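Wilosbridge counts its spoons

Residents of Wilosbridge have been asked to look in their kitchen drawers after the village hall's annual stocktake came up 171 teaspoons short.
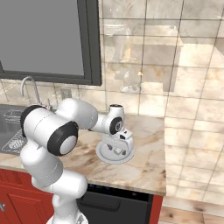 Forks unaffected

The hall bought 300 teaspoons in October, paying the catering firm Gisik a price that one parish councillor described as "brisk". By the spring jumble sale there were 129 left, four of them bent. Forks, knives and the large ladle are all present.

Hwa-young Kang, who took over the hall bookings last year, has put a box in the porch where spoons may be returned at any hour. So far it has collected nine teaspoons, a glove and a dessert fork belonging to the hall at Flolside.

Flolside has asked for its fork back. It has also let it be known that its own teaspoons are chained to the urn, an arrangement Ms Kang called "a bit much for a coffee morning".

Replacements have been put off until the roof is paid for. Tea will be served as usual at the Ivanyshyn Room from 10.30am, and anyone who takes sugar is advised to bring something to stir it with.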